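Dudgate Mending
@dudgatemending

Folding and sorting thread. I have a pile of clothes to get through before Saturday and I'm starting with the worst one.

1/ Bright fabric shows every crease. I always do it first, while I still have patience.
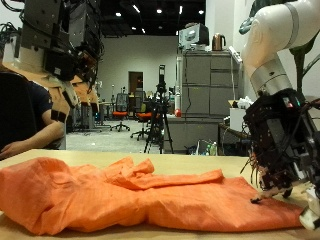
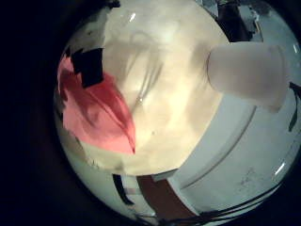
Posted by Dudgate Mending · February · 13 replies

2/ The orange one on the light wood table is the kind of thing I mean. Bunched up at one side, flatter at the other. Start from the flat side. Smooth that part with your palm and work toward the heap.

3/ Don't pull on the collar to straighten a garment. Collars stretch. Take hold at the shoulder seams and lift the whole thing once, then lay it down again.

4/ A bare wood table is fine for folding but wipe it first. I got a splinter hole in a Navari shirt last year and had to darn it. The darn is neat enough but I know where it is.

5/ My fold: face down, sleeves in, sides to the middle, then up from the hem in thirds. If the fabric is slippery, fold in half the last time instead. It holds better in a drawer.

6/ Someone asked about steaming first. I only steam linen. Knits and tees get smoothed by hand and go under the pile overnight – the weight does most of the work.

7/ Storage: I use Toprak boxes, the shallow ones, 4 to a shelf. Clothes stand on edge so I can see every color. The deep boxes turned into a dumping ground so I gave them away.

8/ Anything with a loose seam goes in the mending bag and doesn't get folded at all. The bag is nearly full again.

9/ I list the spares on Storno when I have enough for a bundle. Reds and oranges go quickly there. Gray sits for weeks.

10/ Next up is the sock drawer. I'll post that one separately.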